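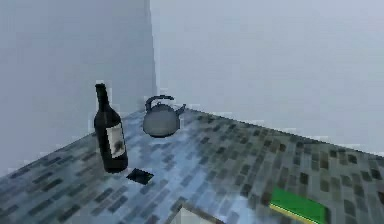 Do you need to know how to code before joining the robotics club?

Most of this year's lot hadn't written a line before they turned up. You need to be able to use a mouse and be willing to be wrong in front of people. The rest gets taught on the night, and there's always someone further on who'll sit with you.

Right, the October round-up. Quick one as I'm typing it between lessons and the bell goes at ten past.

Kitchen task first as that's what everyone asks about. The Stesus challenge has been running since the start of term. Same rules for every team: one arm, one simulated kitchen worktop, a kettle, and a list of things to do with it. Drive the arm to the kettle, line up the gripper, close on it, lift, put it down again. Sounds like nothing. Has eaten every Saturday morning we've had.

All of it is on screen in Jillum, the simulator the school has a licence for. No real kettle, no real arm, so no real breakages, and the year nines can swing the thing about as hard as they like. They do. One run last week had the arm going straight through the worktop and folding itself up underneath, which got a round of applause and then a long talk about collision settings. (They were switched off. By me. Sorry all.)

Scoring for those at home who've been asking: 400 points for a full run. You lose points for knocking anything else over, for taking too long, and for leaving the kettle hanging in mid air when the clock stops. The bottle is the one that catches people out. It doesn't have to be touched at all, it just stands there on the left, and a lazy sweep of the arm on the way round will have it over. Best score so far is 81, from the Tuesday pair. Eighty one out of four hundred doesn't look much written down but the run before it they got nothing, so we're pleased, and they're insufferable.
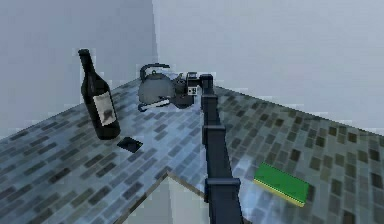

Dremerness School Robotics Club | Kitchen Arm Team

Reaching for the kettle is where most of the time has gone this half term. The arm has to come up from the near side of the counter and stretch a long way back towards the corner, and the further it goes the fussier the joints get. A tiny turn at the bottom is a big swing at the gripper. The juniors found this out by themselves with a ruler and a bit of string on the desk, much better than me drawing it on the board.

Two ways of doing it at the moment. Team one steer by hand, one joint after another, and save the positions they like into a list. Slow, but they know exactly what each number does. Team two wrote a bit of code that works out the joint angles from where they want the gripper to end up. Quicker when it works. When it doesn't, the elbow picks a daft direction and off we go again. I'm not saying which I prefer. Both teams read this.

Handle or body? Big argument, still going. The handle arches right over the top so you'd think it was the obvious place to grab, but then the angle of the gripper has to be spot on. Going in from the side at the body is more forgiving on the angle and less forgiving on everything else, it's round and wide and it wants to slide. Current plan is to try both properly, same starting position, write down what happens. Please actualy write it down this time. On paper, in the blue folder, not on your hand.

The other things on the worktop stay where they are for now. The small black square and the green slab get their own tasks after the break and I'm not giving out the details early however nicely you ask. One hint, the green one is flat so think about how you'd pick a book up off a table with two fingers.

Visitor news. Fotini Papadakis is coming in from Koutsoukos to look over the code and talk about what she does all day, which is mostly getting arms to stop hitting things. She did an hour with us last year and the questions ran so far over that we missed the late bus. So questions in advance this time please, on a slip in the box by the door, name on it. She has said she'll mark the comments in your code as well as the code. You have been warned. "asdf" is not a comment.

Log files. We're up to run 2582 on the shared drive and it's filling up. If your run is called test, test2 or newtest please give it a sensible name or bin it. Team initials, then the date, then what you changed. Anything still called test by the end of half term goes, and I won't be checking first.

Parents, we could do with another adult on Saturdays. You don't need to know anything about robots, it's signing people in and stopping crisps going near the keyboards. Half nine till twelve. Tea provided, biscuits if you're quick.

Also the permission forms for the regional round. Still missing a fair few. It's the yellow one, both sides, and the signature goes on the back. No form no seat on the minibus, I can't bend on that.

Newcomers welcome any week, room's at the end of the science corridor, come in even if the door's shut, it sticks. Bring a pencil and something to eat. Next session we're doing gripper angles for everyone, both teams togther, then free runs on the kettle till home time.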